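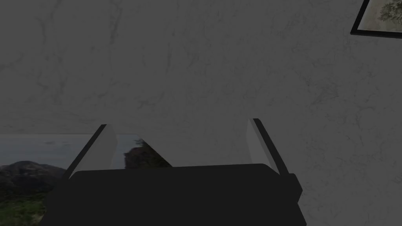 Wrist view, fingers open, marble wall behind.

Workshop Tips: Comparing Grippers and Cameras on Screen Before You Spend Money
By Rupert Reisinger
Posted 11 May 2022
Filed under: Workshop > Robots & Gadgets
14 comments | Share | Print

Most of the mail I get at the Trusurcombe workshop page is about clamps and drill bits, but a steady trickle asks which gripper to buy for a home arm. My answer is to try them in a simulator first. I spent most of the spring comparing two grippers, the Rornach and the Pumlow, on a two-armed robot in a furnished room, using a program called Ekpo. Everything below comes from my notes. It assumes you already have a simulator running and a robot model that loads without errors.

Set up one room and leave it alone

Pick a room and stop changing it. I used a living room with a sofa, a wood floor and a small white side table, and I kept the same furniture for both grippers. When I moved the table between tests, even a little, the results were no good for comparing anything. Save the room as its own file. Save the robot as another file. Load the two together.

If your program lets you lock objects in place, lock the furniture and leave only the small things loose. A sofa that can slide will slide, usually when an elbow brushes it, and then your second test is in a different room from your first.

Put awkward things on the table

Plain blocks are fine for the first evening. After that they will tell you every gripper is good. Use things you would have at home with narrow parts, wide parts and a few bad angles. A vase is a good one. It has a neck the fingers can close on and a body they may not be able to get around. Shallow dishes are harder than they look, and anything with handles or tubing will show you which fingers snag.

Leave some things touching each other. I had a blue item lying against a dish for most of the tests, and getting hold of one without dragging the other was where I learned the most about finger thickness.

Measure the opening yourself

The file for the Pumlow gripper gave the opening as 80 mm. That is the distance between the bare fingers. With pads fitted you lose some of it on each side, and the model I downloaded did not account for the pads at all. Open the gripper all the way, use the measuring tool from pad face to pad face, and write that number on your sheet in place of the one from the file.

Do the same closed. One of my models closed with a gap of 2 mm, so thin sticks and paper edges fell straight through. I blamed the controller for a week before I looked.

Test one arm at a time

With two arms it is tempting to run both. Park one. I keep the right arm out over open floor, fingers up, where it can't hit the table or the sofa, and do all the close work with the left. When the left is finished I move the table to a second saved position and swap over. 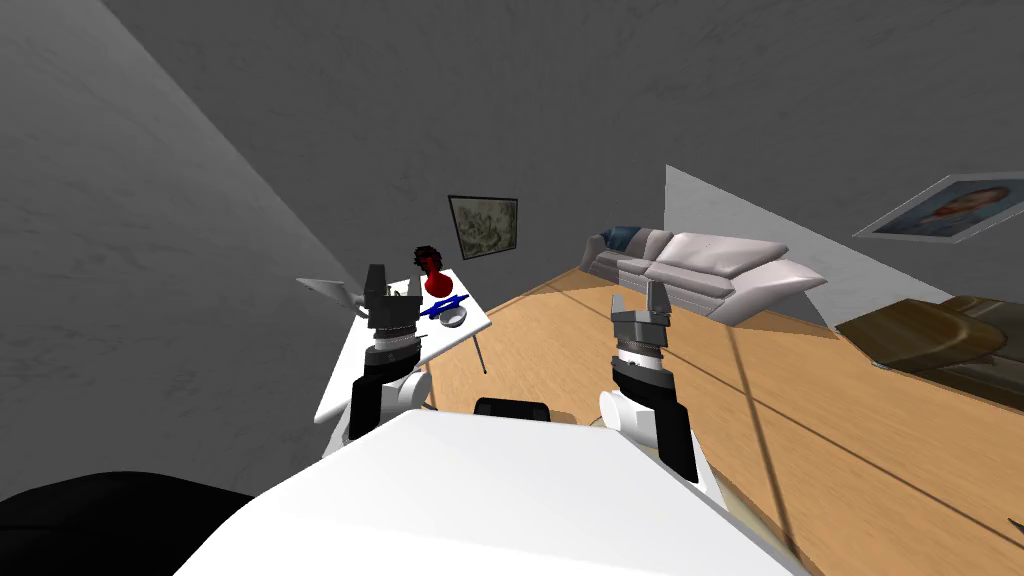 Parking also makes it easier to spot a drifting arm. If the controller is holding position the way it should, the parked gripper stays put against the background for the whole test. If it sags, or creeps toward the sofa, fix that before you compare anything else. On my setup the trouble was a gravity setting that had been switched off for one arm and left on for the other.

Write the parked joint values down on paper. You will want them again after the program updates and forgets them.

Get the camera right before the gripper

I made the mistake of choosing a gripper first and then hunting for a camera view that could see past it. Do it the other way around. Put your head camera and your wrist cameras where they would go on the real machine, and look at what each one shows with the arms in their working positions.

Things to check in the head view:

- The near edge of the table. The robot's own body takes up a lot of the bottom of the picture on most models, and the arms cover more of it once they reach forward.
- Both grippers at once. If you have to choose, favor the working side.
- The object you want to pick, with the fingers just short of it.

And in the wrist view:

- Both fingertips, open and closed.
- A decent stretch of open space past the tips.
- How much of the picture the gripper housing uses up. A wide housing can fill the bottom of the view, and then you are left with the part between and above the fingers.

Point the wrist camera at a plain wall for the first check. With nothing going on behind them it is easy to compare the edges of the two fingers and see if one sits higher. Pale pads against a pale wall can be hard to pick out in dim light, though. I ended up raising the room lights for the wrist checks and putting them back down for the rest. Keep both light settings saved under different names.

Slow everything down

Set the closing time to 2 seconds and leave it there until you have a full sheet of results. Fast closing hides problems. A finger that touches first will shove the object into the other finger, and at full speed you won't catch it. Slow, you can watch it happen and decide if it matters to you. For a mug it probably doesn't. For a vase it does.

Approach speed is a separate setting in Ekpo and in most other programs. I left mine at the default and had no trouble.

Run it more times than you think you need

I did about 2000 automatic resets per gripper, overnight, with the objects shuffled a little each time. That sounds like a lot. It took one laptop and an extension cord. The first few dozen made the Rornach look much better, and by morning the two were close on everything except thin objects.

Turn off the preview window for overnight runs. Turn off sleep mode too. Save results to a plain text file after every reset, so a crash at four in the morning costs you one line.

Keep a log with pictures

Numbers alone won't remind you what went wrong. Save a still from the head camera at the point where the fingers come over the table edge, and put it next to the line in the log. I use the run number as the file name and nothing else. Anything longer and I stop doing it by the second day.

Columns I use in the log:

- gripper
- object
- first touch (left finger, right finger, both)
- lifted, slipped or missed
- what got knocked over

That last column was the most use to me. The Rornach has a bulkier housing behind the fingers, and it was the housing that bumped neighboring objects in most of my misses. I would not have found that out from the lift rate.

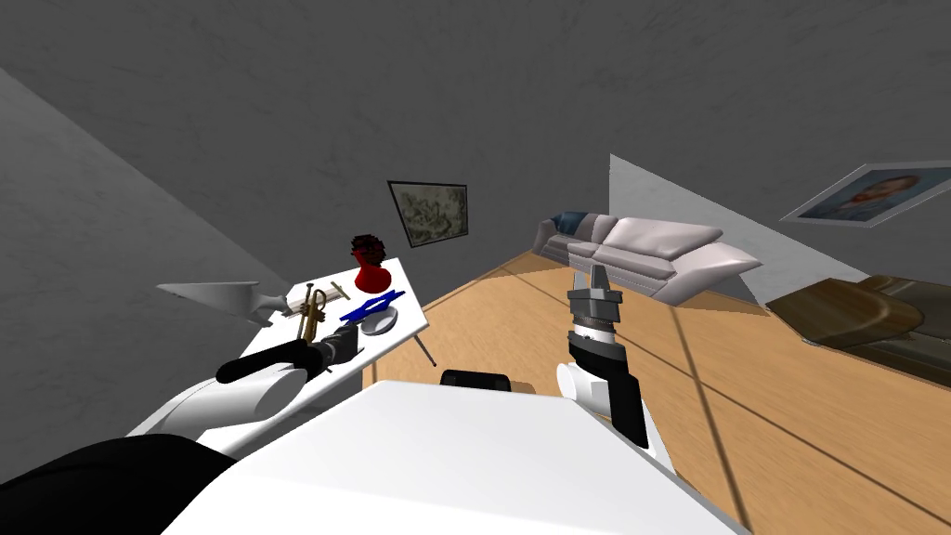 Swap grippers without breaking the arm

When you change to the second gripper, the arm will behave differently even if nothing else has changed. The new one weighs something different and reaches a different distance. Update the weight and the tip position in the controller file before the first run. Then do three slow test moves in open air and watch the wrist. If it bobs at the end of a move, the weight is wrong. If the fingers stop short of the table or press into it, the tip position is wrong.

Keep a copy of the untouched arm file in a separate folder. Mine is called DO NOT EDIT and I have edited it once.

Don't trust friction

Simulated pads hold better than real ones. Every program I have tried ships with pads that could hang on to a wet bar of soap. Turn the friction down until you start seeing slips on smooth objects, and do your comparing there. Use the same value for both grippers. If a gripper only works with the friction turned back up, cross it off.

Which one I bought

The Pumlow. The opening was wide enough for what I have on my shelves, and the slimmer housing suits a crowded table. If you mostly lift boxes, the Rornach closes straighter and costs less, and I'd have no argument with that choice. I have only had the real one on the bench a short while, and the first job was shimming a pad, so I will hold off on saying how well the screen tests matched.

Next month: storing sandpaper flat in a damp garage.

Tags: grippers, simulation, wrist camera, home robot arm, workshop notes
Shares: 31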